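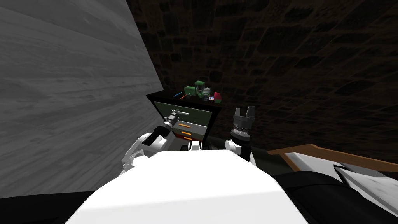
Tikach open day — anyone else go?

Started by gorsebank

gorsebank wrote:
Went along to the Tikach open day in February and I'm still chewing it over. Coffee was good, parking was dreadful. The main event was the drawer demo, which they run in simulation on a big screen before they let you near the actual hardware. Two-armed robot, small black chest of drawers, told to open the top drawer. Debora Messina did the talking and she was clear enough, I've no complaint about her.

My complaint is that we were shown the simulator for most of the session and the real machine for the last bit, behind a rope. I drove two hours. I can watch a computer open a computer drawer at home.

Did anyone in the morning group get more out of it?

pellwright wrote:
Morning group here. Same running order, except our rope was further back.

I'll stick up for the simulator though. It's where the thing gets taught. She said they'd put it through 2470 attempts at that one drawer before trying it on metal and wood, and you can't do that with a real arm unless you like buying wrists. I'd sooner see where the work is done than a polished five-minute turn with music.

gorsebank wrote:
2470 attempts at what, though? Did she say how many came off? I had my hand up for that and she took the question about batteries.

pellwright wrote:
She didn't give a figure in ours either. I'll grant you that one.

Mags_in_the_shed wrote:
I fit kitchens, so I was looking at the furniture. The top drawer has a nice long bar handle, silver against a green front, and the gripper comes at it from the left end. Who opens a drawer from the end of the handle? On a cheap runner it'll rack and jam halfway. You pull from the middle or you use both hands, and this thing has two arms! The right one was just stuck up in the air beside the cabinet with its fingers open.

And the handles lower down are short orange ones, quite different from the top. I wanted to see it try those. Did either group get a go at the lower drawers?

gorsebank wrote:
Not in mine. Top drawer only.

pellwright wrote:
Nor mine. But Mags, the runners in a simulator are as good as you tell them to be. It won't rack unless somebody has put the racking in.

Mags_in_the_shed wrote:
Well that's my point, isn't it? You've just made it for me.

tern_and_tide wrote:
I used to work with Rosario Vitale when he was at Stedex, and he'd have said the same as Mags. They had a demo that worked beautifully until the customer's cupboard doors turned out to be a bit sticky. Took them 17 weeks to sort out.

On the clutter: I thought having things on top of the cabinet was fair play. There was a toy tractor, a couple of pens, a red block and a little flag sort of thing. If you yank a light chest of drawers, whatever's on top goes for a walk. I asked whether the run counts as a failure if the tractor falls off, and was told "we log it". Logged as what, I couldn't get out of her.

pellwright wrote:
I took the objects to be for a different task, pick up the pen and so on. Same room, different instruction.

tern_and_tide wrote:
Could be. In which case they should have said, because half of our group were watching the tractor.

D_Figueroa wrote:
Delia Figueroa here, I help organise the visits at Tikach. Not here to argue with anyone. The rope is an insurance matter and it isn't going away, sorry. I've passed on the point about success rates. Pellwright is right that the cabinet gets used for several tasks. The lower drawers are on the list for the next open day.

gorsebank wrote:
Thanks for turning up, Delia, I mean that. Would it be possible to have a visitor pick the drawer next time? On the spot, no warning. If it works it works, and I'll eat my words on here.

D_Figueroa wrote:
I can ask. I won't promise it.

Mags_in_the_shed wrote:
Let me bring a drawer. I've got one in the van with a handle that's been loose since I took it out of the customer's kitchen.

halfpint_joe wrote:
Bit harsh, all this. My lad loved it. The room they've built is quite atmospheric, the dark stone wall behind the cabinet looks like a castle cellar, and he's been talking about it all week. It's a free visit, what do you want?

gorsebank wrote:
Glad he enjoyed it. I'd want to know what a stone wall is for when you're selling to care homes, but I suppose it's cheap to put in.

pellwright wrote:
You change the background so the robot doesn't learn that drawers only exist in front of one wall. That's standard practice — Jemero do it too.

gorsebank wrote:
Fine, I'll have that. Did we see it with any other wall?

pellwright wrote:
No.

tern_and_tide wrote:
Costa are supposed to be having a visitors' afternoon as well, smaller place, up to 200 people. Manuela Rizzi is the one to email if you want a ticket. I'm going to take a list of questions and sit at the front.

Mags_in_the_shed wrote:
Put me down for the seat next to you. Do they let you bring your own drawer?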